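Salgo a las seis menos algo. No miro la hora exacta, si la miro me vuelvo a la cama. Zapatillas, gorro, la llave atada al cordón. La calle Warkthorpe entera para mí, los semáforos cambiando de color para nadie.

Los primeros 500 metros son una mentira. Siempre. El cuerpo dice que sí, que hoy vuela, y luego llega la cuesta de la panadería y se acabó el vuelo. Respiro por la boca. Mal. Dicen que por la nariz. Quien lo dice no ha subido esa cuesta con treinta y pico años de sofá encima.

Empecé en septiembre. Por rabia, creo. Me había quedado sin aire persiguiendo un autobús, ni siquiera era el mío, y una señora me ofreció su asiento en la parada. Esa misma tarde compré unas Troton, las más baratas de la tienda, color mostaza. Horribles. Las quiero como a un perro.

El plan era la Eketance. Carrera popular, de noche, bordeando el canal. 500 dorsales y yo con el 80, que me pareció un número bonito, redondo, de abuelo. Lo colgué en la nevera con un imán y cada mañana, al sacar la leche, ahí estaba. El 80. Mirándome. 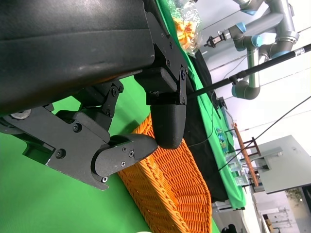
*Dos dedos, casi juntos.*

La noche de la carrera llovía. No fuerte, de lado. Me puse en la última fila, detras de un grupo que se reía mucho y llevaba calcetines iguales. Alguien gritó algo por un altavoz, no entendí nada, y de pronto todos se movían y yo también.

El primer kilómetro, bien. El segundo, bien. En el tercero un hombre mayor me adelantó hablando por teléfono. Hablaba de una lavadora. Que si el tambor, que si el técnico no venía hasta el martes. Lo seguí un rato solo por saber cómo acababa lo de la lavadora — no lo supe, el tipo corría más que yo.

Luego el puente Kasprzak. Me habían avisado del puente. Es de hierro, resbala, y el viento te entra por un lado y te sale por el otro. A mitad se me soltó un cordón. Me agaché. Y agachado ahí, con las manos tiesas y la gente pasando a los lados, pensé: me voy a casa. Así, tranquilo. Quito el dorsal, lo doblo, bajo por la escalera del otro lado, sopa, ducha, fin.

No podía con el nudo. Los dedos no me obedecían. Una vuelta, otra, se escapaba. Una chica frenó, me dijo espera, se arrodilló en el charco y me lo ató ella. Nudo doble, fuerte, como a un niño. Venga, dijo. Y se fué.

Y claro, cómo te vas a casa después de eso. Con un nudo ajeno en el pie.

Seguí. Despacio, muy despacio, un paso que casi era andar. El canal negro a la izquierda, las farolas cada tanto, mi respiracion haciendo un ruido de puerta vieja. Conté farolas. Llegué a 35 y perdí la cuenta porque vi el arco de meta, y estaban ya desinflándolo. Dos chicos tirando de la lona. Uno me vio, le dio un codazo al otro, y la sujetaron en alto con los brazos hasta que pasé por debajo.

No hubo medalla, se habían acabado. Me dieron un plátano.

Volví andando con el plátano en el bolsillo. En casa me senté en el suelo de la entrada, a oscuras, goteando, y quise quitarme las zapatillas. La izquierda salió sola. La derecha no. El nudo estaba mojado y apretado y no había manera.

Dormí con ella puesta.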